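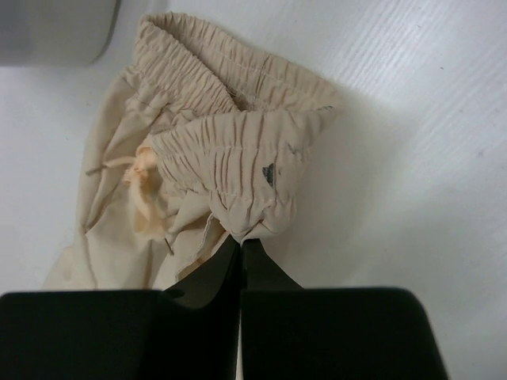
Benchmark 3098 was a brass bolt set in the north abutment of the road bridge at Bukent, and for 60 years it had not moved. I was sent to find out why it had. The office at Dinberg gave me a level, two staffs, an assistant on half days, and a folder of earlier observations in four different hands. The folder called the ground "creased," a word I disliked until I walked over it. The slope behind the bridge was all short ridges, set close together and running downhill, with the loose turf slumped below them. I have seen the same arrangement in a pair of beige pants bunched on a white table: the elastic pulls the waistband into tight upright gathers, the hollows between them go a shade darker, and the rest of the cloth lies however it fell. In the pants the cause is the elastic. On the slope I had no cause, and the form required one.

The method was not complicated. I started from the rock mark at Odeton, which everyone agreed was stable, and carried a line of levels down the valley road to the bridge, then back up by the same route. The two runs should agree. If they don't, the work is repeated. I kept the sights to 40 meters and balanced them front and back. My assistant held the staff and read a paperback at the change points, keeping the place with one finger.

The first run put the bolt 9 millimeters high.

I checked the sign twice. A bolt in an abutment on wet clay may go down, and there is a table for that in the manual. For going up there is only a paragraph on frost, and it was May. I ran the line again the next morning before the road warmed, and got the same figure. I sent it to Dinberg. Dinberg replied that abutments settle, and asked whether I had reversed the staff.

I had not reversed the staff.

The bridge keeper's house stood at the south end. The post of keeper had been abolished, but the woman who had held it still lived there, and she let me keep the tripod in her porch. On the third evening she asked what I had found, and I told her, since it was not confidential. She said that the river was quieter than it used to be. I wrote this in the book under remarks. She said I should also write down that her cellar door, which had always stuck, had stopped sticking. I wrote that down too, and measured the door.

It had a clearance at the head of four millimeters on the hinge side and seven on the other. The frame was out of square. She said it had been out of square the other way when she was married. There was a pencil line on the lintel where her husband had meant to plane it, and the line was parallel to nothing now in the house.

I asked if she had any other doors.

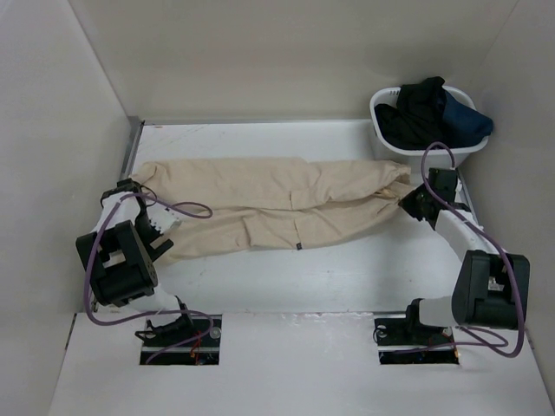

She had five, and by dark we had done them all. I drew the floor plan at a scale of one to fifty and put an arrow at each frame to show the lean. The arrows pointed away from the river, every one of them, the upstairs ones more than the downstairs. Then I went across with a lamp and did the same for the parapet of the bridge, using a plumb line, and those arrows pointed away from the river as well. So the house was going one way and the abutment the other, and the ground between them, where the water ran, was coming up.

The older sheets in the folder made sense after that. The second of the four hands had recorded the depth at the middle of the bridge as "less than stated." The third had repeated it and added a question mark. The fourth had been told to stop taking depths, as they fell outside the purpose of the survey.

I took one. I used a staff lashed to a boathook, which is not an approved method, and entered it as such.

The contractor from Jiang arrived at the end of the week with the parts for a new bolt. His instructions were to remove the old one, set the replacement 9 millimeters lower, and stamp it with the same number. He had a letter to that effect. It was a reasonable letter. Every drainage scheme in the lower valley had been drawn from 3098, and it was cheaper to move the bolt than the drawings. He asked me to sign for the new height. I said I could sign that it had been placed at that height, on that day, and he said this was all anyone wanted.

He drilled and I held the level on him. When he had gone I closed the line back to Odeton and it agreed to within a millimeter, the best closure of the whole job.

I left the tripod in the porch overnight, to save carrying it. In the morning the bubble was off center by a division and a half. I noted the time and the direction. The keeper came out with two cups and asked which way, and I pointed, and she looked at the river for a while and then moved her chair to the other side of the door.

Last updated October 31, 2020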